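Notes pour mercredi, salle polyvalente de Kirbridge, 18 h 30

Ne pas lire. Parler lentement. Eau sur le pupitre.

Ouverture. Remercier la mairie + Blažena Danko (la sono, les chaises, tout). Rappeler le sujet : la foire agricole de septembre, ce qui change, ce qui ne bouge pas. Vingt minutes maxi puis la salle.

1. L'an dernier
1 373 entrées payantes le samedi. Record. Le dire tôt, ça met de bonne humeur.
Dimanche, pluie, moitié moins. Le concours de labour quand même tenu. Saluer Vlasta Kolář s'il est là (2e rang d'habitude).
Parking : catastrophe. Le dire franchement, ne pas tourner autour. Champ du bas noyé, tracteurs pour sortir les voitures jusqu'à 22 h.

2. Ce qui change
Parking déplacé chez Bednárik, côté route. Sol empierré. Navette toutes les 15 min, gratuite. Montrer le plan, LAISSER le plan à l'écran, la dernière fois parti trop vite.
Présentation des bovins avancée à 9 h, à cause de la chaleur sous le chapiteau. Les éleveurs ont demandé, on a dit oui.
Volailles et lapins : 186 cages, même hangar. Inscription avant le vendredi d'avant, pas le matin même. Insister !! Certificats sanitaires avec le dossier, sinon pas de cage.
Concert du samedi soir : Stemum, groupe du coin, puis bal. Fin à minuit, arrêté municipal, on n'y peut rien.

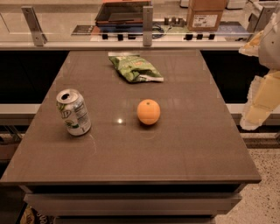
Est-ce que l'entrée reste gratuite pour les enfants ?
Gratuité maintenue jusqu'à 12 ans, les deux jours, concert compris. Les manèges restent payants, au ticket, vendus sur place.

3. Les jeunes
Le concours des moins de 16 ans. Karabo Mofokeng reprend l'organisation, applaudissements. 3 catégories : agneau, potager, patisserie. La catégorie confiture passe chez les adultes (il y a eu des lettres. ne pas rouvrir le débat).
Anecdote de l'agneau sauvé dans la buvette. Courte ! 1 min, pas plus.
Les rubans : on garde les vrais rubans cousus, Etornam Dramani s'en charge encore.

4. Argent
Stand 3 x 3 m : 60 euros, électricité comprise. Associations de la commune, moitié prix. Drovent paie le chapiteau, les citer une fois, pas plus, logo sur la dernière diapo.
Kyung-tae Cheon a les comptes complets, à consulter après la réunion, table près de la porte.
Si on parle du prix de la bière : même tarif que l'an dernier, passer à la suite.

5. Bras
Montage jeudi dès 8 h, démontage lundi. Il manque du monde pour les barrières et pour le lundi surtout. Faire circuler la feuille MAINTENANT, pas à la fin, à la fin les gens partent.
Gants et casse-croute fournis. Permis remorque, le signaler sur la feuille.

Questions. Si ça part sur le feu d'artifice : pas décidé, réponse de la préfecture attendue. Ne rien promettre.

Récupérer la feuille et les stylos. Rendre la clé à Blažena avant 21 h.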